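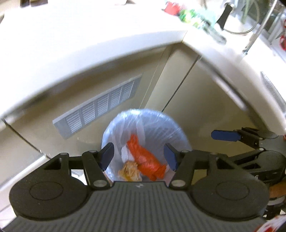 Bin liners keep slipping down inside a round kitchen bin
Posted by Lizeth Mosquera in Kitchen & Household
2 replies – viewed 107 times

My kitchen bin is round and sits in the inside corner where two runs of cabinets meet. I fold the liner over the rim, but as soon as anything with weight goes in, one side drops and the trash ends up between the bag and the wall of the bin. The rim measures 13 inches across. The liners are Undham brand, sold as "medium", with no dimensions on the box. Do I need a larger bag or a different way of fitting it?

Imelda Estrella
Measure the bag before buying anything. Liners are sold by their flat width, and the opening of a flat bag is twice that width. The distance around your rim is 13 x 3.14, so nearly 41 inches. A bag 21 inches wide opens to 42 and will just go over with a little slack. At 24 inches you have 48, and the extra 7 is what lets it slide.

If yours is too wide, gather the slack on one side, twist it, and tie a small knot against the outside of the rim. Fold at least 4 inches over the edge. Trapped air is the other cause. Push the bag down to the floor of the bin by hand before the first use. If it balloons back up, the air has nowhere to go, and a small hole drilled low in the side wall will cure that. Do not drill if you put wet waste in without a bag.

Volume on the label is a poor guide. Two bags with the same rating can differ in width and length.
Marked as helpful by 55 people

Plestcombe
i just use a big rubber band round the outside. works fine, replace it when it goes brittle

Lizeth Mosquera
Flat width is 24, so too wide. Knotted it for now and will look for a 21 or 22.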